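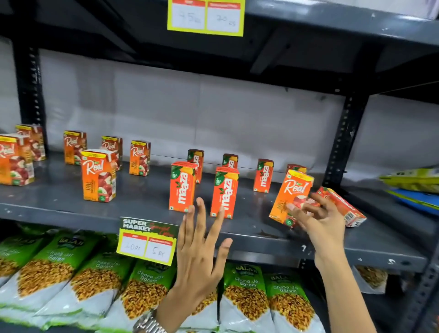 Enviar por correo | Imprimir | Versión para imprimir

«La estantería es lo fácil; lo difícil es la mano»

19 de enero de 2021

La responsable de producto de Jellwood me pide, antes de empezar, que no use la palabra «revolución». Lo dice riéndose, con una taza de té en la mano y la cámara del ordenador apuntando un poco demasiado al techo, y me explica que lleva desde septiembre borrándola de los folletos que le mandan a revisar. Su empresa vende Parano, un servicio por suscripción para tiendas pequeñas y medianas: alguien coloca y ordena el género con una cámara a la altura de la cabeza, y esas grabaciones sirven luego para enseñar a un brazo reponedor, el Tumano, a hacer lo mismo en los estantes de esa misma tienda.

«Nosotros vendemos paciencia», me cuenta. «El cliente cree que compra un brazo, y lo que compra son muchas horas de una persona cogiendo un zumo de manzana y volviéndolo a dejar, y cogiendo otro, y otro más. Cuando se lo digo en la primera reunión hay quien se me queda mirando con cara de pena».

Le pregunto por qué empezar por los bricks pequeños de zumo y las bolsas de aperitivos, que no parecen lo más rentable de un supermercado, y se le ilumina la cara. «¡Porque son malísimos! Un brick de mango de Maaza y uno de Real tienen una forma parecida, se ponen juntos, se tapan unos a otros y además se vuelcan. Usted y yo vemos uno tumbado y lo enderezamos sin pensar. El brazo tiene que decidir si aquello es un brick, por dónde se coge y si va a tirar al vecino por el camino». Las bolsas de garbanzos, añade, son harina de otro costal: brillan, se montan unas sobre otras y cambian de forma en cuanto se las toca.

Como esta sección es de productos y hay lectores que nos escriben pidiendo menos poesía y más números, le hago las preguntas de siempre. La suscripción básica incluye 40 horas de grabación, repartidas en 2 semanas, y una biblioteca inicial de 15 artículos que elige el tendero. El brazo se entrega más tarde y se alquila aparte, cosa que en la web, todo hay que decirlo, no queda nada clara. «Tiene razón, y nos lo han dicho ya», admite. «Lo vamos a poner más arriba y con letra más grande».

El programa con el que se revisan las grabaciones se llama Pai, y es la parte que yo he podido probar en casa durante unos días. Me ha gustado más de lo que esperaba. Se va pasando por el vídeo, se marca cuándo la mano agarra y cuándo suelta, y se le pone nombre al artículo. Tiene sus manías: los atajos de teclado no se pueden cambiar, y cuando dos envases iguales están uno detrás del otro, a veces confunde cuál de los dos se ha movido. Se lo comento y suspira — un suspiro largo, de los de haber tenido esa conversación antes.

«Ese fallo lo conocemos muy bien. Depende mucho de la grabación. Si la persona retira el envase un poco hacia sí, con la etiqueta hacia la cámara, Pai lo sigue sin problemas. Si lo arrastra por el fondo del estante, se pierde. Por eso dedicamos la primera mañana a explicar cómo se trabaja, y pedimos que se use también la otra mano, aunque sea para sujetar o apartar. Lo de las dos manos parece una tontería, pero casi todo lo que hacemos en una tienda lo hacemos así».

¿Y no estorba la cámara? «Los primeros 3 días, muchísimo. Luego la gente se pone a colocar como coloca siempre, con su reloj, con sus prisas, y es cuando las grabaciones empiezan a valer».

Quise saber también por los carteles de precio escritos a mano, que siguen siendo lo normal en muchísimas tiendas de barrio, y que un lector automático suele llevar mal. Me contesta que Parano no lee precios y que no tiene previsto hacerlo. «Nos lo piden continuamente, y entiendo que lo pidan. Pero un cinco con un rabito mal hecho se convierte en otra cosa, y yo no quiero ser la culpable de que alguien cobre mal un refresco. El tendero sabe sus precios mejor que cualquiera».

Antes de despedirnos le pido un consejo para quien se lo esté pensando. Se toma su tiempo. «Que pruebe primero con una sola balda, la que más rabia le dé reponer. Y que no la ordene para nosotros, por favor, que la deje como está».

Enviar por correo | Imprimir

Comentarios de los lectores

Tendera de pueblo: Muy interesante, pero sigo sin enterarme de cuánto cuesta el alquiler del brazo. ¿Lo van a publicar?

Anónimo: En mi trabajo usamos Pai para otra cosa y lo de los atajos es desesperante. Por lo demás, va bien y no se cuelga.

Lector habitual: Yo la balda que más rabia me da la tengo clarísima, la de las bolsas de aperitivos. Si el Tumano me la coloca, le invito a merendar. ¡Gracias por la entrevista!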